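Pantry Bins Go Back on Sale, With the Same Old Promise

Flernisero has put its fabric pantry bins back on sale this September, and the pitch hasn't changed much since the last round. Put your groceries in soft-sided bins, the company says, and you will waste less food, spend less at the store and win back 30 minutes a week.

That last number is printed on the sleeve of every set. It comes with no footnote. Asked where it came from, the company said it was "based on customer feedback" and didn't offer anything further.

The line is sold under the name Tronder and comes in several sizes, meant to sit side by side on a shelf or table. A starter set costs $23. Single bins are $16 for the large one, so anybody who wants a matching pair of large ones will spend $32 before buying a single can of beans to put in them.

Starkuneck, the housewares chain that stocks the line in its Pryor store, has given it a display near the front doors and is running a morning demonstration in which a staff member sorts a week of groceries. It takes a few minutes and looks easy, as it would for anyone who does it every day with the same groceries.

Zainab Danladi, who teaches a household budgeting class in Pryor, went to one of the demonstrations and came away unmoved.

"They started with everything already out on the table," she said. "At my house the hard part is the stuff at the back of the cabinet. I want to see them deal with four half-used bags of rice."

Danladi tells her students to hold off on buying storage until they have gone a month without buying duplicates. Most of them, she said, find they own enough boxes already. She isn't against bins as such and keeps one for snacks. What she objects to is the idea that a container will change how a family shops.

The company says more than 1000 sets were sold in the first run. It would not say how many were returned, and it has no figures on how many are still holding food and how many have moved to the garage to hold extension cords. Those would be more useful numbers for a shopper than the one on the sleeve.

There are also practical questions. Fabric is harder to wipe down than plastic, and a jar of sauce that leaks in a cloth bin is going to leave its mark. The care label says spot clean only. Flernisero says a removable liner is being considered – it has been "being considered" since the first run, according to an old press release still up on the company's site. 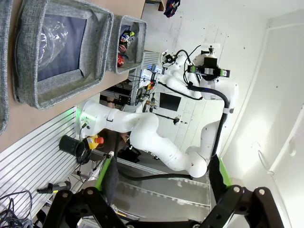 Sorting by type is the method the Tronder leaflet pushes hardest, with cans in one bin, drinks in another and dry goods in a third. It's sound enough advice, and it is also free, and works just as well with a shoebox. Where it tends to fall down is in the smaller sizes. Cans and colorful packages end up bunched together in one little gray bin, and from then on finding the right one means digging. A big bin with a single clear item against its side has the opposite problem, taking up a lot of table for very little. The leaflet's answer is to buy a mix of sizes and "adjust over time," advice that happens to sell more bins.

Labels might help, and the company does sell those too, in a separate pack. They clip to the rim. Danladi said a strip of masking tape and a marker would do the same job for pennies, though she admitted that masking tape doesn't stick very well to a felted surface and that hers had dropped off twice.

To be fair to Flernisero, the bins are light, they don't scratch a wooden tabletop and they look better than a cardboard box. Shoppers at the Starkuneck display seemed to like the color. A few put a set in the cart without reading the sleeve at all, so the 30 minutes may matter less than the company thinks.

The demonstrations run at 10 a.m. through the end of September. The starter set can be returned unused within 30 days with a receipt. Single bins marked as clearance are final sale, and the label pack can't be returned once it has been opened.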